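Notes for talk: Converting a CRT arcade cabinet to an LCD without losing input timing
Sep 19, 2023, second slot after lunch
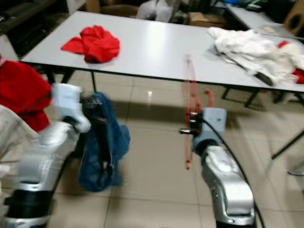

Zhuoran Xu wrote after reading the draft that the title promises too much: an LCD swap always costs something in timing, and the useful question is how much and where. Agreed. Say so up front. Title stays, it is already in the program.

Slide 1. Scope. One driving cabinet, sit-down, made by Jimska. Original board, original wheel and pedals. Only the display chain changes. No emulation in this talk. If asked, refer to the Magalhães project, which replaces the board as well.

Slide 2. Why the tube went. Flyback failed in May. Replacement part quoted at 900 dollars with no warranty. Second-hand chassis was 600 plus freight. Do not spend more than a minute on this.

Slide 3. Signal path, before. Board outputs analog RGB with composite sync at 15 kHz. Tube draws each line as it arrives. No buffer anywhere. Point out that the lower part of the picture is drawn later than the top on a tube too. People forget this when they compare numbers.

Slide 4. Signal path, after. Board, sync separator, Markico line doubler, LCD. The doubler holds a few lines, never a full field. The panel's own scaler is the problem. Turn off every picture mode before measuring anything.

Slide 5. Measurement. Photodiode taped to the glass, second channel on the wheel potentiometer. Trigger on a step in wheel position, read the delay to the first change in brightness. 200 runs per setup. Explain that the spread matters as much as the average: the game reads the wheel once per field, so up to one field of variation belongs to the game and can't be blamed on the display.

Slide 6. Results. Show the plot. 817 runs kept across all setups after dropping false triggers. Walk through the worst case first (panel scaler on, noise reduction on), then the final setup. Let the plot stay up.

Slide 7. Mounting. Bezel opening is 4:3, panel is 16:9. Mask the sides, keep the original glass. Ground the new bracket to the cabinet frame. The old tube must be discharged before removal; repeat this even if the room looks bored.

Questions to expect:
Force feedback noise on the video line. Yes, seen. Separate supply for the doubler fixed it.
Light guns. Will not work with this setup. Move on.
Files. Bracket drawings are on Histovside. Credit Éabha Ní Mhurchú for the second revision.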